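Mindestalter bei der Wesensbeurteilung: Anfragen und Stellungnahmen zur Neufassung der Ziffer 11

Emano - Forum der Hovawartfreunde, Bereich Zucht und Beurteilung
Eröffnet am 2018-08-20

Geschaeftsstelle_Emano

Sehr geehrte Mitglieder,

der Geschäftsstelle liegt ein Antrag auf Änderung der Ziffer 11 unserer Beurteilungsordnung vor. Nach geltender Fassung dürfen Hovawarte ab einem Alter von 12 Monaten zur Wesensbeurteilung vorgestellt werden. Der Antrag sieht vor, das Mindestalter auf 19 Monate anzuheben. Eine Übergangsregelung für bereits gemeldete Hunde ist im Wortlaut bisher nicht enthalten.

Über den Antrag wird im Dezember auf der Mitgliederversammlung in Noh abgestimmt. Wir bitten darum, Stellungnahmen hier im Thema abzugeben und auf Beiträge zu einzelnen, namentlich genannten Zuchthunden anderer Halter zu verzichten. Fragen zur Meldung für die laufende Saison gehören in das Unterforum Termine.

Mit freundlichen Grüßen
Geschäftsstelle

Zuchtstaette_Vundimier

Sehr geehrte Damen und Herren,

als Züchterin unterstütze ich den Antrag in der Sache. Der Hovawart ist eine spät reifende Rasse. Das steht in jeder Welpenmappe, die unsere Zuchtstätte abgibt, und wir erklären es den Käufern bei jedem Besuch aufs Neue. Es erscheint mir widersprüchlich, dass derselbe Verein einen einjährigen Rüden auf den Platz stellt und aus seinem Verhalten gegenüber der Menschengruppe Schlüsse für die Zuchtverwendung zieht.

Zwei Hunde aus meinem D-Wurf wurden im zulässigen Mindestalter vorgestellt. Beide erhielten den Vermerk "unsicher, Wiederholung empfohlen". Die Wiederholung ein Jahr später verlief bei beiden ohne Beanstandung. Der Vermerk steht gleichwohl weiterhin im Beurteilungsbogen, und jeder Interessent für einen Deckakt fragt danach. Ich halte das für eine vermeidbare Belastung der Halter und für eine Verzerrung der Zuchtstatistik.

Um eine Übergangsregelung für Hunde, die bereits gemeldet sind, bitte ich ausdrücklich.

hovi_nordrand

Sehr geehrte Frau Kollegin,

ich erlaube mir zu widersprechen. Der Zweck der frühen Vorstellung war immer, den Hund in einem Zustand zu sehen, in dem er noch wenig ausgebildet ist. Ein Hovawart von eineinhalb Jahren, der regelmäßig auf dem Hundeplatz gearbeitet wird, kennt die Menschengasse, das Tuch und die Schreckschusspistole. Was die Beurteiler dann sehen, ist zu einem erheblichen Teil Übung. Für die Zucht interessiert mich aber die Anlage.

Dass ein Vermerk stehen bleibt, empfinde ich als richtig. Wer eine Hündin belegen lassen will, soll erfahren, wie sich der Rüde in jungem Alter gezeigt hat. Die Deutung kann man mündigen Züchtern überlassen.

Zuchtstaette_Vundimier

Zitat hovi_nordrand: "Was die Beurteiler dann sehen, ist zu einem erheblichen Teil Übung."

Mit Verlaub, das trifft auf den Einjährigen ebenso zu. Ich kenne Halter, die mit dem Junghund vom sechsten Monat an jede Station nachstellen. Wenn der Verein Übung ausschließen möchte, müsste er die Stationen variieren und ihre Reihenfolge nicht vorab veröffentlichen. Mit dem Alter hat dies nur am Rande zu tun.

M_Olto

Guten Tag,

ich melde mich als Halter eines einzelnen Hundes ohne Zuchtabsicht. Unser Rüde Olto ist schwarzmarken, kräftig und in vielem noch ein Kindskopf. Er wurde im Frühjahr vorgestellt, im Grunde nur, weil die Züchterin alle Wurfgeschwister sehen wollte. Bis zur Schussprobe war alles in Ordnung. Danach legte er sich vor die Richterin und war zu nichts mehr zu bewegen.

Mir wurde freundlich erläutert, dass dies in diesem Alter vorkomme. Im Bogen steht nun "zieht sich zurück". Ich habe den Satz mehrfach gelesen und weiß bis heute nicht, ob er eine Beobachtung oder eine Wertung darstellt. Vielleicht kann jemand mit Beurteilungserfahrung dazu etwas sagen. Für Halter wie mich wäre eine kurze schriftliche Erläuterung der Begriffe hilfreicher als jede Altersgrenze.

Anmerkung am Rande: Der Parkplatz in Noh ist für Fahrzeuge mit Anhänger kaum geeignet. Wer mit dem Wohnwagen anreist, möge hinter dem Feuerwehrhaus abbiegen.

hovi_nordrand

Sehr geehrter Herr M.,

"zieht sich zurück" ist eine Beobachtung. Die Wertung steht eine Zeile tiefer in der Spalte Gesamteindruck. Bei einem Hund, der nach der Belastung wieder Kontakt zum Halter aufnimmt, wird dort in der Regel "ausgeglichen mit leichter Einschränkung" eingetragen. Falls die Spalte bei Ihnen leer ist, wurde sie vergessen, und Sie können eine Ergänzung verlangen.

M_Olto

Vielen Dank. Die Spalte ist tatsächlich leer. Ich werde die Geschäftsstelle anschreiben.

Ruedenwart_Sued

Sehr geehrte Mitglieder,

aus Sicht des Prüfungsbetriebs bitte ich einen Punkt zu bedenken, der im Antrag fehlt. An einem Beurteilungstag nehmen wir bis zu 20 Hunde an. Wird die Grenze angehoben, fällt zunächst ein halber Jahrgang aus, und in der darauffolgenden Saison stehen zwei Gruppen gleichzeitig auf der Liste. Beurteiler haben wir dafür nicht. Bereits jetzt werden Termine verschoben, wenn ein Beurteiler erkrankt.

In der Sache bin ich unentschieden. Bei Hündinnen sehe ich den Nutzen einer späteren Vorstellung eher als bei Rüden, allein wegen der ersten Läufigkeit, die manche Hündin über Wochen aus dem Tritt bringt. Eine nach Geschlechtern getrennte Regelung würde ich trotzdem ablehnen. Sie wäre den Haltern kaum zu vermitteln, und die Meldestelle müsste jeden Bogen doppelt prüfen.

Zuchtstaette_Vundimier

Der Hinweis auf den Jahrgang ist berechtigt. Man könnte die Änderung zum Saisonende in Kraft setzen und im Übergangsjahr beide Altersgrenzen gelten lassen. Wer früh vorstellen möchte, tut dies nach altem Recht. Damit wäre auch meinem Anliegen hinsichtlich der gemeldeten Hunde entsprochen.

blondmarken_k

Werte Forumsteilnehmer,

ich lese seit Jahren mit und schreibe selten. Mir fehlt in der Diskussion der Hund als solcher. Meine blonde Hündin war mit einem Jahr ein Bündel aus Beinen und Misstrauen, mit zwei Jahren lag sie bei Familienfeiern unter dem Tisch und ließ sich von fremden Kindern die Ohren glattstreichen. Ihr Bruder war vom ersten Tag an unerschütterlich und ist es geblieben. Welche Altersgrenze hätte beiden gerecht werden sollen?

Ich plädiere dafür, die Grenze zu belassen und die Wiederholung kostenfrei zu stellen. Der Halter kennt sein Tier und kann mit dem Züchter besprechen, wann es so weit ist.

hovi_nordrand

Eine kostenfreie Wiederholung lehne ich ab. Sie würde dazu führen, dass jeder Hund zweimal erscheint, und der Kollege aus dem Süden hat soeben dargelegt, dass die Plätze nicht ausreichen.

Im Übrigen kennt nach meiner Erfahrung nicht jeder Halter sein Tier.

blondmarken_k

Den letzten Satz nehme ich zur Kenntnis. Zur Gebühr: Eine Ermäßigung auf die Hälfte wäre ein Anfang. 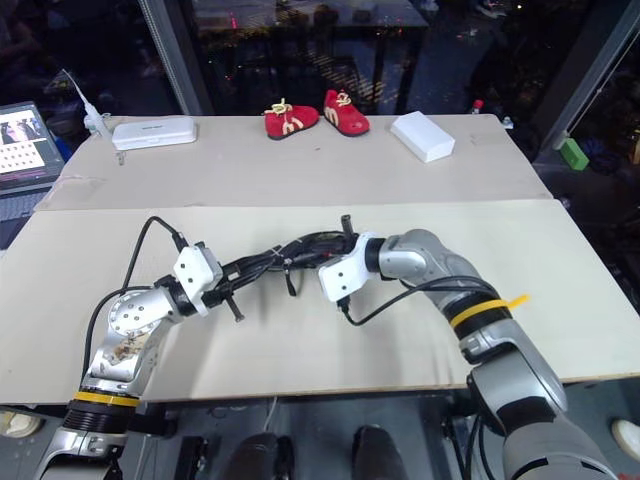 İlker Eren
Referent für das Beurteilungswesen

Sehr geehrte Mitglieder,

für die bisherigen Beiträge danke ich. Zu einigen Punkten nehme ich aus fachlicher Sicht Stellung. Die Entscheidung der Versammlung bleibt davon unberührt.

Zum Alter: Ich habe Hovawarte in jeder Altersgruppe beurteilt und halte die beantragte Grenze für vertretbar, jedoch für reichlich hoch angesetzt. Zwischen dem Jahreshund und dem anderthalbjährigen Hund liegt bei dieser Rasse ein deutlicher Schritt. Was danach noch an Reife hinzukommt, zeigt sich nach meiner Beobachtung eher im Alltag als auf dem Platz.

Zur Frage der Übung: Beide Seiten haben hier etwas Richtiges vorgetragen. Die Stationen sind bekannt und werden nachgestellt. Ein erfahrener Beurteiler erkennt allerdings recht gut, ob ein Hund eine Situation abarbeitet oder sich mit ihr auseinandersetzt. Der eingeübte Hund sucht früh den Blick des Halters und wartet auf die Bestätigung. Eine wechselnde Reihenfolge der Stationen ist nach der geltenden Ordnung bereits zulässig, sie wird nur selten genutzt. Ich werde die Beurteiler darauf hinweisen.

Zu den Begriffen im Bogen: Der Wunsch nach einer Erläuterung ist berechtigt. Ein Merkblatt liegt im Entwurf vor und wird den Haltern künftig mit der Meldebestätigung zugesandt. Darin wird auch erklärt, welche Spalten auszufüllen sind. Leere Felder im Gesamteindruck sind ein Mangel des Bogens und werden auf Antrag ergänzt. Herrn M. bitte ich, eine Kopie beizufügen und den Hund herzlich zu grüßen.

Zum Verbleib älterer Vermerke: Eine Löschung wird es mit mir nicht geben. Denkbar ist, dass Erst- und Wiederholungsbeurteilung künftig auf einem gemeinsamen Blatt stehen, mit Angabe des Alters in Monaten an beiden Stellen. Wer den Bogen liest, sieht dann die Entwicklung auf einen Blick.

İlker Eren

Zuchtstaette_Vundimier

Sehr geehrter Herr Eren,

mit dem gemeinsamen Blatt wäre mir bereits sehr geholfen. Ich werde den Antrag für die Versammlung um die Übergangsregelung ergänzen, halte an der beantragten Altersgrenze aber vorerst fest.

hovi_nordrand

Ich werde dagegen stimmen, begrüße jedoch die wechselnde Reihenfolge. Wird sie vor Ort ausgelost oder vom Beurteiler festgelegt? Auslosen wäre mir lieber.

Ruedenwart_Sued

Bei uns legt sie der Beurteiler am Morgen fest, sobald klar ist, wo die Helfer stehen und woher der Wind kommt. Auslosen lässt sich das schlecht. Die Schussprobe muss wegen der Nachbarn ohnehin vor der Mittagsruhe liegen.

Geschaeftsstelle_Emano

Sehr geehrte Mitglieder,

der ergänzte Antragstext wird nach Eingang im Mitgliederbereich hinterlegt. Das Thema bleibt für weitere Stellungnahmen geöffnet. Die Anfrage zum Parkplatz in Noh wurde an den Platzwart weitergeleitet.

Ähnliche Themen
Schussempfindlichkeit beim Junghund: Erfahrungen aus der Aufzucht
Blond oder blondmarken? Fragen zur Eintragung der Farbe
Beurteilerausbildung: Voraussetzungen und Anwartschaft
Läufige Hündinnen am Beurteilungstag
Anfahrt und Übernachtung in Noh
Meldeschluss verpasst - Nachrücken möglich?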